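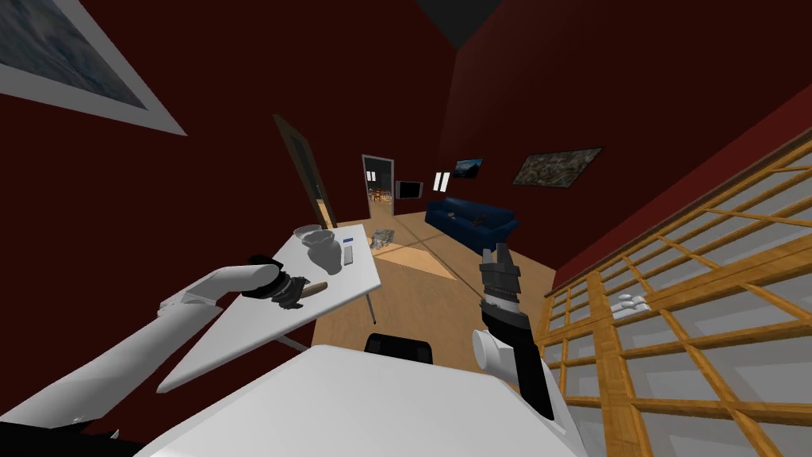
Triturwood is the simulator half of a two-armed robot I'm building in my garage, with the real half bolted together on Saturdays at the Urville workshop. I started it because I kept bending real fingers on real furniture, and a crashed simulation costs me nothing but a cup of tea. The room you get by default has red walls, a wooden floor and a white table with a bowl and a vase on the far part of it, and the little brown cylinder near the front edge is the thing the left gripper spends its life bothering. I call it the peg. You can swap it for anything small, but please start with the peg!

What you get

There are 600 recorded runs in the runs folder, all made by me or Hagos Degefa driving the arms by hand with a pair of old game controllers. Each run has the joint angles, the gripper opening, the view from the head and a short text note in whatever mood we were in. Hagos writes proper notes. Mine say things like "bit wobbly, fine".

Of those, 118 are marked as failed. I've left them in on purpose (dropped peg, peg pushed over the edge, arm folded into a shape I can't explain) and they're in their own list, failed.txt, so you can skip them if you only want the tidy ones. I used to delete them as I went and I regret it, they've been the most useful bit for working out where my grip force was daft.

Getting it going

Unpack it somewhere with plenty of space, run setup once, then run start. The first launch is slow while it builds the lighting, so go and do something else. If the window comes up black, turn shadows off in settings.txt and try again. It runs at 60 frames a second on my desktop and a good deal less on my laptop, which gets hot enough that I don't bother any more.

Controls are left stick for left arm, right stick for right arm, triggers for the grippers. Press both bumpers to put everything back where it started. You'll use that a lot.

The wide view

The head view is very wide and yes, the table looks as if it's sliding off somewhere. It's meant to match the cheap lens on the real build, so don't "fix" it in the camera file and then send me a bug report, as two people have done. If you want a flat view for your own checking there's a second camera called side, but none of the recorded runs use it.

Things I know are wrong

The peg is too grippy. Real dowel slips a lot more than this one does and I haven't got the friction right yet. The right arm's wrist has a tiny lag that I put in to copy a tired motor and then never took out after I'd changed the motor. Runs longer than 2,000 steps lose their last few frames when they're saved, so keep them short or stop and start again. Doors are scenery, they have no hinges as far as the physics is concerned, and if you drive an arm into one it will win.

Using it for your own build

Help yourself. The arm files are under the arms folder and the lengths are all in one place at the top, in millimetres. My shoulder brackets are the Mudaliar pattern with the holes moved inwards a touch, so if you've built that one as drawn you'll want to change the offset before you trust anything. The gripper file is separate and you can drop in your own.

If you record runs you'd like to share, send them over with a note and I'll add them under your name. Same folder layout please, or I'll put it off for months. Next on my list is Wullness, the little program that plays a run back on the real arms. It works on the left one. The right one still needs its cable rerouting before I let it near anything breakable.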